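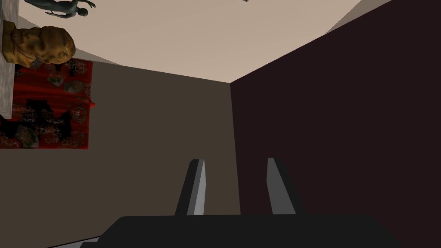 Why does a robot practice in simulation before it works with real objects?
A crash costs nothing there, and the same task can be run many times in a row while nobody stands by to reset it.

Notes for the Prumden visit, July 3, 2020

Read these before the follow-up session. Kulsoom Magsi led the demonstration and has checked the terms used here.

Part 1. The simulated room
The first station ran on a desktop computer. The simulator is called Zarnex. The view comes from a camera near the gripper, so it tilts when the wrist tilts, and the walls can end up sideways on the screen. The two fingers stay in the same place in the view because the camera moves with them. In the rendered room the gripper is open and empty, with a bust, a small gray figure and a red patterned rug well away from the fingers. When you sketch a view like this, draw the fingers first and then work out which way is up.

Part 2. Terms
Gripper: the part at the end of the arm that takes hold of things.
Pose: where the gripper is and which way it points.
Episode: one attempt at a task, from start to stop.
Reset: putting everything back where it began.

Part 3. The live arm
The second station used the Zerkden arm behind a clear screen. Magsi ran 7 episodes of the same pick task at low speed. She stopped after the fourth to change the starting pose. The arm's path was different after that, though the target had not been moved. Several of you asked about this. The planner works out a new path from each starting pose, and two poses that look close can give quite different paths.

She also said the group runs some 600 episodes in Zarnex before trying a new task on the arm. A few settings, mainly friction, still have to be adjusted by hand afterward.

Part 4. To hand in
Write one page on the difference between the two stations. Cover what the camera could tell the robot about its own pose, and what it could not. Use at least 2 terms from Part 2.

Reading: Tanoli handout, pages 7 to 18. Skip the section on wheeled robots.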